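Herkano リストマウント(両手セット)|ロボットの手を自分の腕で動かすための装着キット

共同工房でコツコツ作ってきた手首用マウント、やっと人に渡せる形になりました!名前は Herkano です。VRコントローラーを手首に固定して、手袋をはめた自分の手の動きをそのままロボットアームのお手本データにする、という遊び(いや、わりと本気の作業)のためのキットです。

もともとは自分用でした。コントローラーを握ったままだと指が使えないんですよね。つまむ、押さえる、ファスナーを引く、そういう動きを記録したいのに、肝心の指がふさがっている。それなら手首に付けちゃえ、と工房の3Dプリンターを占領して試作を始めたのが12月。Forkwood と呼んでいた最初の版は、腕を振るとクルッと回ってしまって散々でした(笑)

セット内容

・手首用コントローラーホルダー 左右
・手の甲用の金具 左右
・ニット手袋(黒)1組
・前腕サポートストラップ 左右
・六角レンチと予備ネジ

コントローラー本体は入っていません。お手持ちのものを使ってください。

仕様

重さ:両手分で471g(コントローラー別)
対応手首まわり:8インチまで
ストラップ:バックル式、長さ調整可
ホルダーの角度:90度まで無段階で調整

471gと聞くと重そうですが、前腕のストラップが荷重を受けてくれるので、私は午前中ずっと着けていても平気でした。ただ、腕の細い人はストラップが余ります。先端を折り返して面ファスナーで留めるとスッキリしますよ。

着け方

1. 先に手袋をはめて、指先までしっかり入れます。
2. 前腕のストラップを巻きます。袖はまくって、素肌に直接巻くほうがズレません。
3. 手の甲の金具を合わせて、バックルを締めます。グーパーして痛くないくらいで。
4. コントローラーを手首のホルダーに固定します。落下防止のひもも必ず手首に通してください。
5. 両手を机に置いて、トラッキングの原点を合わせます。ここをサボると、あとで左右の高さが合わなくて泣きます(経験者)。
6. 片手で物を押さえて、もう片方を少し動かしてみます。練習には柔らかいバッグがおすすめ!箱と違って形が変わるので、押さえる側の手の大事さがよくわかります。私は黒いリュック型の袋を使っています。

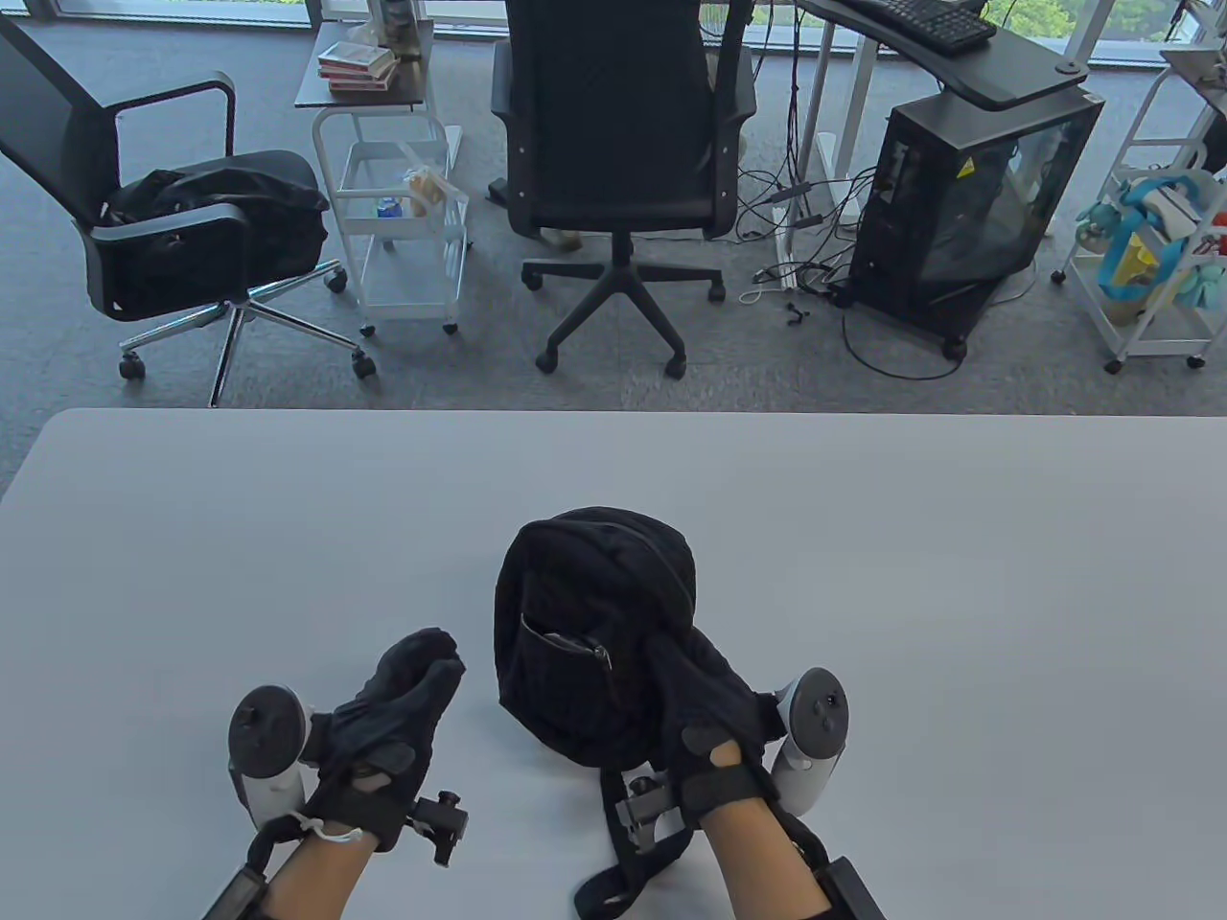 使ってみた人の声

同じ工房の Catriona Kerr さんに貸したら、月曜の夜に長いメッセージが来ました。「指が自由なのは最高。でも右のバックル、片手で締めるの難しすぎ!」とのこと。おっしゃるとおりで、今の版ではバックルのつまみをひとまわり大きくしてあります。それでも慣れるまでは誰かに手伝ってもらうと楽です。

注文と在庫について

初回は100セット作ります。プリントも組み立ても工房でやっているので、発送は順番にお待ちください。手の甲の金具だけ欲しいという方には、単品の Halliday プレートも用意しています。取り付け穴は Ditolach の旧型ホルダーと共通なので、前の版を持っている方はそのまま付け替えできます。

手袋は消耗品です。指先が薄くなってきたら市販のニット手袋に替えて大丈夫ですが、厚手のものだとバックルの穴がひとつ変わるので、締め直してから原点合わせをやり直してくださいね。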